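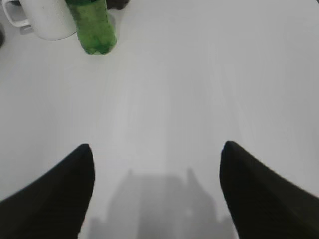 Un robot no sabe lo que es una botella. Puede agarrarla, moverla y hasta darle la vuelta, y seguir sin tener ni idea. Por eso, cuando leas que «un robot ha aprendido a recoger la mesa», conviene preguntar qué ha aprendido y cómo lo han comprobado. Para coger algo, primero tiene que decidir adónde ir. Con la pinza abierta, una taza blanca y una botella verde un poco más allá, tú elegirías en un segundo. El programa solo recibe números que salen de la imagen.

El método que prueba el equipo de Felista Minja se llama Niven y se parece a copiar. Una persona guía los brazos muchas veces, el ordenador guarda los movimientos y luego intenta repetirlos él solo. En Niven guardaron 1,000 repeticiones. ¿Tú cuántas necesitaste para aprender a coger un vaso?
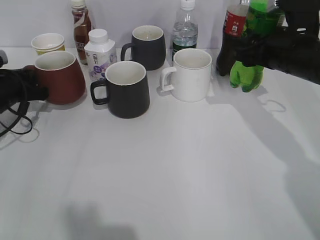 La botella verde, boca abajo en la pinza del brazo derecho.

Después viene el examen. El equipo hizo 187 intentos nuevos y falló en 36. Suena bien, pero yo tengo dudas. ¿Las tazas eran las mismas que en los ensayos? ¿La mesa también? Si estudias con las preguntas del examen delante, sacar buena nota no dice gran cosa. 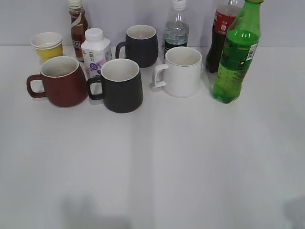 Cuatro tazas, vasos de papel y varias bebidas al fondo de la mesa.

Ourania Zacharopoulos, que revisó el trabajo, pidió repetir la prueba con objetos que el programa no hubiera visto nunca – un jarrón, una tetera, lo que fuera. Esos resultados todavía no están publicados. Hasta entonces, yo diría que el robot ha aprendido a mover cosas en esa mesa. De la tuya, con migas y un mantel arrugado, no sabemos nada.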